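Workshop notebook, September, started a bit after 8 in the morning with the first coffee

Well, the walnut ink has finally come around, and I am so pleased I could hug the jar. For anyone picking up this notebook after me: this is the third batch from the hulls Peter Matoušek brought in from his mother's yard, a whole feed sack of them, black and slimy and smelling like a wet cellar. The first two batches were thin and yellowish on the page and I sulked over both of them for longer than I'd like to write down.

What I changed this time was mostly patience. The hulls sat in rainwater for 5 days with the lid on loosely, and then I simmered them in the old enamel pot, very low, topping up when the level dropped. I never let it boil. Strained once through muslin and once through a coffee filter (slow, slow, slow – go and do something else), then back on the heat until it had gone down by half. I got 200 ml of finished ink out of it, which sounds stingy for all that fuss but will last us through the winter classes if people don't tip it over.

Gum arabic went in while it was warm. I was a little heavy-handed, and the first test strip dried with a shine to it that I don't love. Thinned with a spoonful of the weaker liquor and it settled down nicely. One clove per jar against mold. Peter says two. We'll see who is right by Christmas.

Paper tests, all with the same pointed nib:

Kallia, the cream laid: lovely. Clean edges, warm brown, a bit of shading at the bottom of the strokes. This is the one I would use for the certificates.

Rashidi, the heavy cotton: soaks it up and goes furry along the grain. Might be fine with a brush. Peter sized one sheet with thin gelatin, and the line was much crisper on that, so perhaps we just need to do a few more.

Skukeo, the cheap practice pad: better than it has any right to be! A little bleed on the downstrokes, nothing on the back. Good news for the beginners, as we have a cupboard full of it.

I also put a strip of each in the south window, half covered with card. Please leave them alone, and if you need to open the window, move the whole board together and put it back the same way around. I'd like to look at the fading again when the clocks change.

Noon. The order from Clevetico came and it is the wrong nibs again, the stiff ones, so I've written to them and put the box on the high shelf unopened. The invoice number ends in 1,178 in case they ring while I'm out. Be nice to them, the lady on the phone is always sweet about it.

Afternoon. Went back to the brush idea on the Rashidi and it really is handsome, big soft letters with the darker pool where you lift off. I'll bring the best sheet in a folder so everyone can have a look before we decide on the posters. The leftover hulls are still in the bucket by the back door

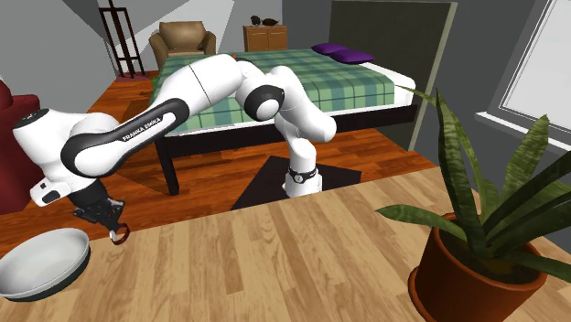 and I would like to get a second, weaker soaking out of them before they go on the compost, for washes and for toning paper. If you get there before me, just cover them with rainwater and put the lid on. Gloves, please, my thumbs are still brown.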